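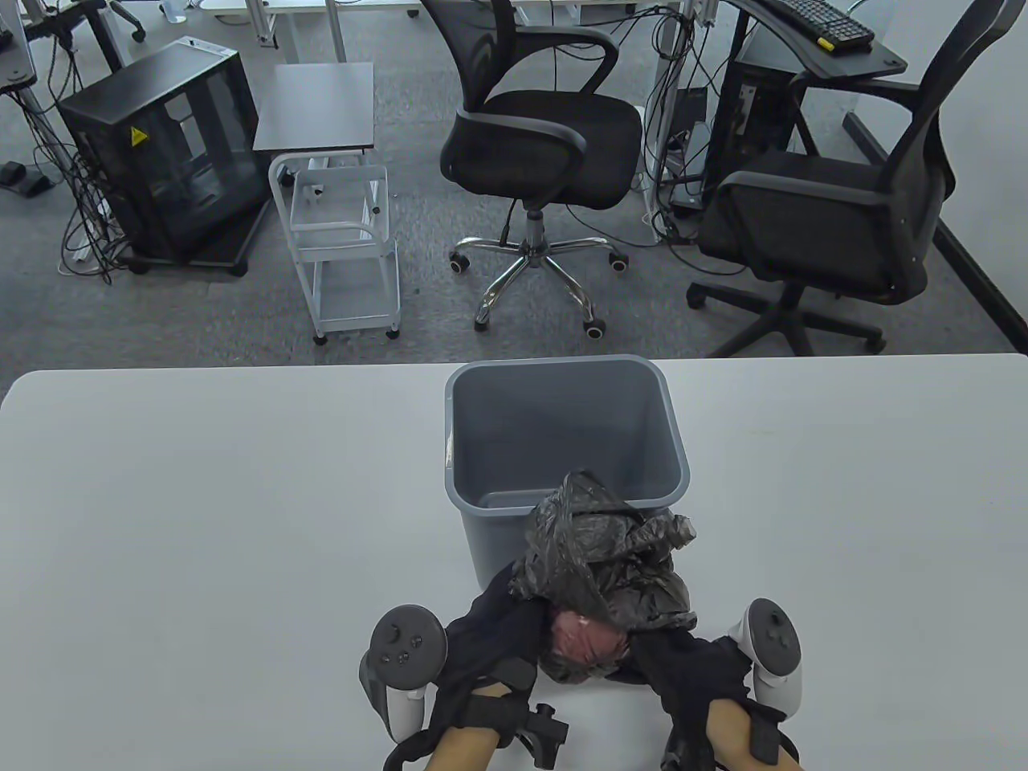
Ticket 327: Left wrist pose freezes during bin bag task

Status: Open
Project: Katene (two-arm build, Katstead shared workshop)
Component: Prasik logger, wrist modules, gripper camera

Problem
Left wrist pose stops updating partway through a run. The controller keeps reporting and the buttons and thumbstick still register. Only the wrist module goes quiet. After 3000 ms the logger gives up and closes the session. The right side has never done it.

Steps to reproduce
1. Start Prasik with both wrist modules and both controllers.
2. Stand at the white table with the gray bin in front of you.
3. Take hold of the black bag with both hands and stretch it over the rim.
4. Keep going until the left pose stops.

Expected: both poses for the whole run.
Got: left pose holds its last value, then timeout.

Tried so far
Restarted the logger. No change.
Swapped USB ports on the computer. No change.
Swapped the left and right forearm boxes. Fault stayed on the left.
Ran it with hands still on the table for 10 minutes. No dropouts.

That last one makes me think it is mechanical. I had blamed the firmware up to then.

Second problem, may or may not be related: auto exposure on the gripper camera hunts when it goes near the gray shelving. The LED strips glare off the metal and the opening past the pale panel blows out to white. The bag in the upper right still shows its creases, so the dark end is usable.

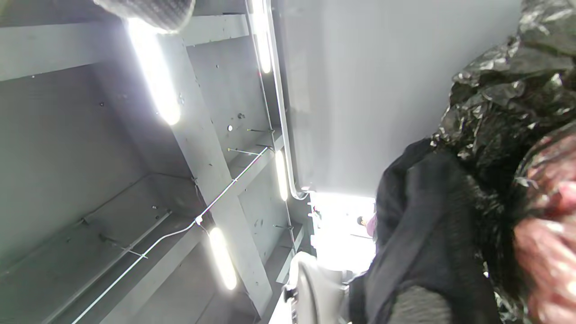

Posted by katstead-bench | 22/05/2023 | Ticket 327, update 1

Exposure first. I locked it at 3000 in the Prasik config (the value is in microseconds) and the hunting stopped. The strips still clip. I can live with that and will move it to its own ticket if it gets worse near the shelf.

Back to the wrist. I swapped the cables between the two arms and the fault moved to the right. So it is the cable that started out on the left — either the wire itself or the plug at the module end. Flexing the plug by hand brings up the same timeout, though not every time.

The pulling part of the task is where it shows up. Reaching in to pick up the bag is usually fine. 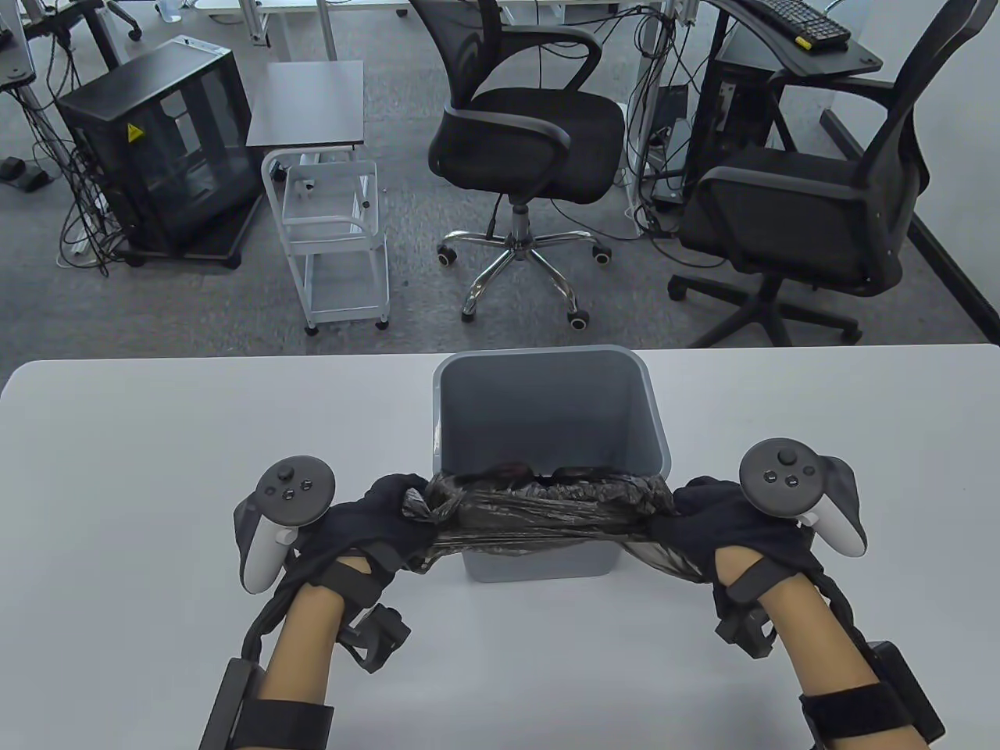
Bag pulled tight across the front rim. Wrist modules are cabled down to the forearm boxes.

Next steps
Make up a new cable with more slack at the wrist.
Add a strain relief to the Arnau bracket on both sides.
Raise the timeout so a short dropout does not end the session. Log a warning instead.

Leaving this open until the new cable is on. Please don't bin the old one, I want to cut the plug open.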